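Progress report to the Berkus Fund, second period
Tidy-up helper build, Ellgate shared workshop
Prepared by Despina Ilie, with a good deal of help from everyone at the bench

Dear Montserrat,

Thank you for your patience with us this spring. I know you were hoping for pages in March, and what you got was a two-line email from me at eleven at night, so let me try to make up for it now.

Where the simulator stands

As you'll remember, we agreed to do all our practice runs in the simulator before anyone cuts metal for the real machine at Ellgate. Most of the period went into one job – picking cans up off a living room floor and getting them into a bowl. It sounds like an afternoon's work, and it took us 11 weeks.
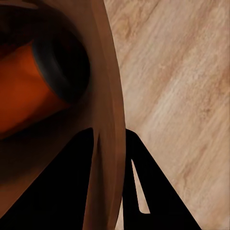
We logged 356 attempts in all. The early ones were a mess, mainly on account of the way we had set the friction between fingers and bowl, and Ademir spent most of a month on that setting alone. He has written it up in the shared folder for anyone who likes that sort of thing (I do, as it happens, and it's a nice read).

The second thing that ate our time was reach. Our simulated arms follow the Galaxea model we started from, and the arms we can afford to build will be a little shorter, so every starting position had to be worked out again. We did this on the bare tabletop first, before going back to the big room. 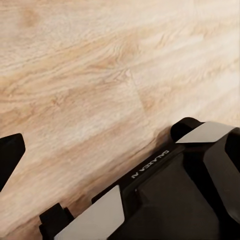
Krystyna Malinowski felt, when we talked it over on Monday, that we should have settled the arm length before writing a single line of motion code, and that the next group to try this should be told so in plain words. I agree with her, and I've put it at the top of our notes.

With the new positions in, we moved on to having one hand carry the bowl while the other one does the picking. It's slower to plan, but it saves a lot of driving back and forth across the floor, and it's closer to how any of us would do it at home.
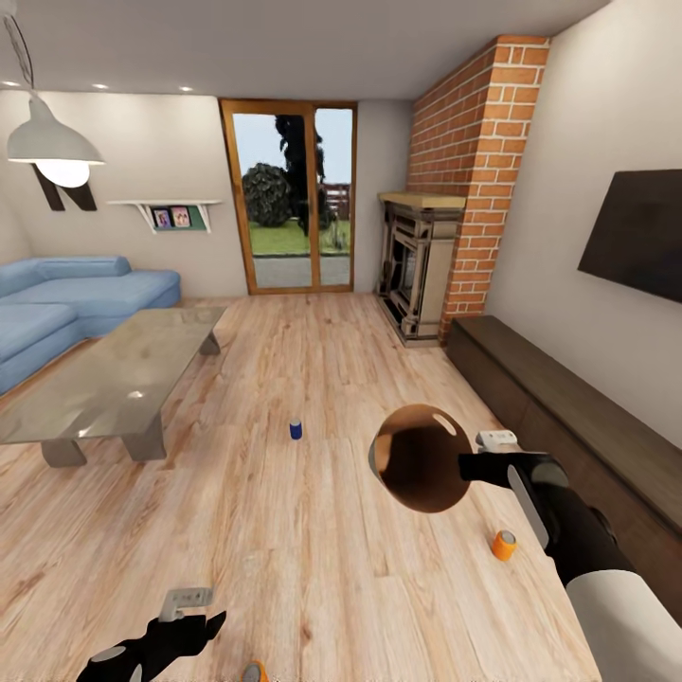 Cans lying on their sides are still harder for us than standing ones. Dayana has a new approach angle that she's trying out, and I would rather give you her numbers next time than guess at them here.

For the rest of the period we also:

1. Ordered motors and bearings from Ibarra. Delivery slipped by 17 days, and everything is now on the shelf.

2. Rebuilt the practice room with the cans spread out over the floor, so the planner has to choose which one to go for first.
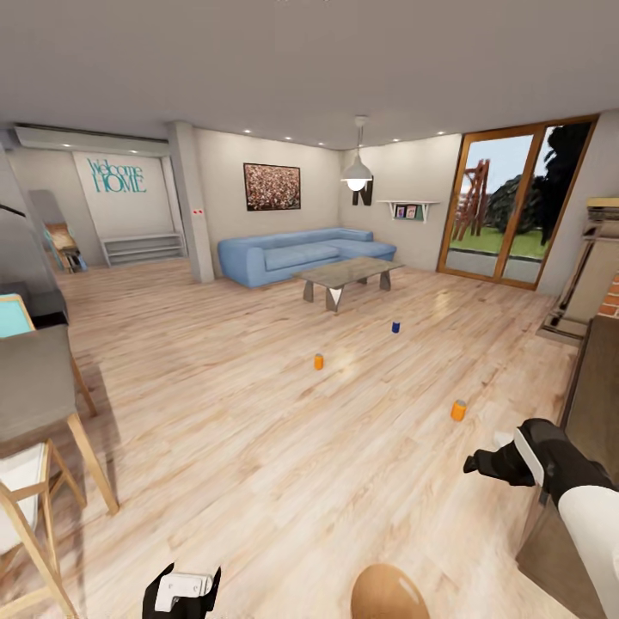 3. Moved our run logs over to Plestora, which gives you a login too, if you'd like to look in.

4. Held two open evenings at the workshop. We had up to 24 people at the second one, and ran short of chairs.

Money and next steps

We are under budget on parts and over on computer time, and the two nearly cancel out. I'd like your okay to shift what's left of the parts line across – the form is attached. The wheeled base comes next, then the first real arm, which we hope to have bolted down by December.

Do come by if you're ever out this way.

Warmly,
Despina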